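Tautahi Gripper Comparison Set: Data Card

Version 2, issued Tuesday, February 27, 2018
Maintainer: Lachlan Maihi, Gillidberg handling laboratory

Summary

The Tautahi set records trials of two finger designs, Prokel and Sullus, on a two-arm handover task. It was assembled to inform the choice of fingers for the laboratory's gear assembly cell. The set contains 322 trials, of which 301 have complete force and joint logs. The remainder are kept for their video only and carry the value "partial" in the status column.

Task

One arm presents a part by its hub and the other closes on it. A trial ends when the presenting gripper has opened fully or when the operator stops the run. Operators were asked not to correct the pose of either arm by hand after the start signal.

Contents

trials.csv — one row per trial, with finger design, closing speed and outcome
logs/ — force and joint readings for each arm
video/ — wrist camera recordings from the receiving arm
calibration/ — camera and tool offsets, one file per session

Outcome codes

H: handed over
S: part slipped during transfer
R: receiving gripper failed to close on the part
X: stopped by the operator

Known limitations

Closing force was set separately for each design and should not be compared directly between them. The wrist camera was refitted between sessions, and users must apply the matching calibration file.

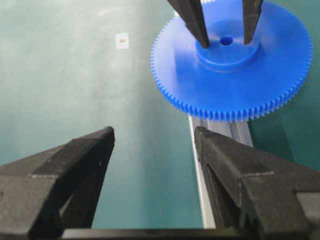 Partial trials should be excluded from any comparison of slip rates — their outcome codes were assigned from video alone. A revised trials.csv with corrected time stamps is planned for April.

Use and contact

The set may be used within partner laboratories for evaluation and teaching. Requests for wider release, and reports of errors, should be addressed to the maintainer with the trial number quoted.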